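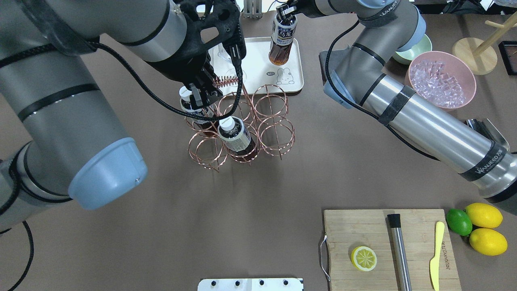 Brister wanted the name down both sides of the car by Thursday.

"Fluletti," said Myung-ja Cha. "What do they make?"

"Drinks. Energy, mostly. They're giving us 625 a round."

"Thousand?"

"Pounds."

She had driven for Besov when they promised 1000 a race and paid in sunglasses. She picked at the edge of the sticker. It came away with a strip of last year's sponsor under it.

"And they want me to say it makes me quicker."

"Only on the grid. One line."

"I qualified nineteenth."

"Acheampong said it for 90 quid and a cool box," said Brister.

"Acheampong hit the pit wall."

He held out the cap. She looked at it for a while, then asked whether the 625 was before tax.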